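The play kitchen, two months in
23rd March

The play kitchen has been in the corner of the back room since before February, and I said I would write something once the newness wore off.
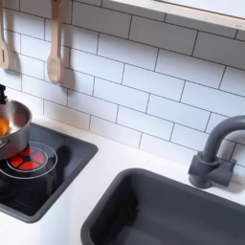
The kit came from Helldale. I paid 200 for it secondhand, and the seller threw in a box of wooden food that I have mostly put away because the pieces end up under the couch. It was already built when I got it, so I had to take it apart to fit it in the car. Putting it back together took an evening and part of a morning. The instruction sheet has 26 steps and step 14 is wrong. It tells you to fix the shelf before the back panel, and if you do that you can't reach two of the screws. I did it their way, undid it, and did it the other way.

I like the backsplash more than I expected to. White subway tile with dark grout is what I wanted in our real kitchen and didn't get, so now the kids have it. The dark lines are practical too. Our own grout is white and shows every splash of tomato sauce. On this one I wipe across the whole thing with a damp cloth and don't think about it again until the next week.

The burner is what they go to first. It glows red-orange and as far as my younger one is concerned that means it is cooking. Everything gets cooked, including socks. She also tells me not to touch it, in the voice I use at the real stove, so some of that has sunk in.

The sink gets less use than I thought it would. It has a tall curved faucet, and for the first couple of weeks they both asked when the water was coming. I told them there wasn't going to be any. Now the sink is where things wait. Right after breakfast it usually holds a car, a hair clip and whatever was carried in from the other room. I empty it at night.

Storage was the part I had to work out. I had a basket from Nitovari on the floor next to the kitchen, and all the utensils went in it with the cups and plates. Anything small sank to the bottom and the whole basket got tipped out to find it. Hanging the spoon and the slotted spatula up against the tiles fixed most of that. They come down, they get used, and about half the time they go back up without me asking. The basket now has only cups and plates in it, and it gets tipped out less.

I bought more hanging tools from Zorkwood and sent them back. The handles were too short and too thick for the small one to hold properly. The plain light wood ones are better. They are close to the size of something I would cook with, and they don't have paint to chip off. I rubbed a little oil into the spoon once when it started to feel rough. It probably needs doing again.

The shelf above is the weak point. It's fine for a couple of light things, but my son likes to line up every can he owns – and a can rolling off onto the counter makes a lot of noise at six in the morning. We have a rule now of nothing round on the shelf. It mostly holds.

A few people asked whether I would buy new instead. McGrath has one with an oven door that closes slowly, and I looked at it for a long time before I found this one. I still think the slow door is a good idea. Ours shuts with a bang and I have stuck felt pads on the inside, which helped some. They come off every couple of weeks and I stick on new ones.

Next job is the wall behind it. There's a gap the width of my hand between the back panel and the baseboard, and I can see at least one wooden carrot down there that I can't reach without moving the whole thing out.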